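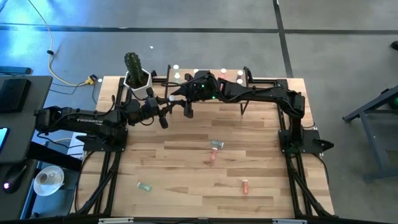

Vivel and Katiyar team up on a new range of savoury oat crackers

Clurkcombe, 6/20/23 – I've been itching to tell people this for months, so here goes: Vivel, the little snack company I started in my mum's kitchen, is bringing out a range of oat crackers with the spice people at Katiyar! It's our first joint range with anyone, and the packs go on sale in farm shops and delis from this week.

If you don't know us, I'm Neelam Tripathi and I run Vivel from a bakery on the edge of Clurkcombe. We make oatcakes, cheese straws and a seeded crispbread that people either buy four packs of at a time or can't stand (my brother is in the second group). Katiyar are over in Gullby and have been blending and grinding spices for as long as I've been eating them. I used to buy their chaat masala with my pocket money and put it on crisps, so you can imagine how I felt when they rang me back.

The range has three flavours to start with. There's Cumin and Black Pepper, which is the plain one, if you can call it that. There's Tamarind and Chilli, sweet at first and then quite a bit of heat at the back of the throat. And there's Fenugreek and Onion, my own favourite and the one that gave us the most bother. Dried fenugreek leaf goes bitter if you bake it even slightly too long, and our oven has a hot corner, so we had a good few trays that tasted like burnt tea. In the end we went for a thinner cracker and a cooler bake, and Katiyar changed the blend so the onion comes through first.

All three are made with British oats and cold-pressed rapeseed oil, and there's no palm oil in any of them. They're suitable for vegans. They aren't gluten free – I know I'll be asked, because I'm asked every week – as we bake with wheat flour on the same line and I'm not going to put a claim on a pack that I can't stand behind. The Tamarind and Chilli has a little mustard in it too, so please do read the label if that's a worry for you.

We began talking last December, when I took a bag of plain oatcakes over to Gullby and we sat in the Katiyar tasting room dipping them into one little bowl of spice after another. I'd gone in with a list of ideas and came home with turmeric on my good coat and a completely different list. We tried 77 recipes between then and now, and I have them all written down in a notebook that I'm guarding with my life. A smoked garlic one very nearly made it. The rose and cardamom one did not, and I'm told we needn't speak of it again.

I want to say a big thank you to the Katiyar blending team, who never once told me I was being fussy, and to everyone at our bakery for eating far more crackers than anybody should before lunch. Neither company owns a share of the other and nothing changes in that way. Katiyar grind and blend the spices in Gullby, we bake and pack in Clurkcombe, and both names go on the front of the box.

The first bake is 3000 boxes, split evenly between the flavours. If a shop near you sells out, do ask them to reorder, as we've already booked the oats for the next one. Each box holds 2 sealed inner sleeves, so you can open one and keep the other crisp for later (that was a request from customers who live on their own, and I wish we'd done it with the oatcakes years ago). The box and the tray inside can both go in with your paper and card. The sleeves can't be put in most home recycling yet, though we're testing a paper one and I'll shout about it when it works.

What would I eat them with? The cumin ones want a sharp Cheddar and some apple. Tamarind and Chilli is lovely with cold yoghurt and cucumber, or with hummus if that's what's in the fridge. Fenugreek and Onion I just eat out of the box standing up, but they're very good broken over a bowl of lentil soup.

Farm shops, delis and cafes can order all three flavours from today, either mixed or by the single case, through their usual Vivel or Katiyar contact. You don't need an account with both of us. New shops are very welcome, and we'll happily post out a sample box so you can try them on your regulars first.

For samples, pack pictures, a full list of ingredients or a chat about oats, please get in touch with me, Neelam Tripathi, at the Vivel bakery in Clurkcombe. I'm usually there from early morning, and if the phone rings for a while it's because I've got a tray in my hands – do hang on.

Ends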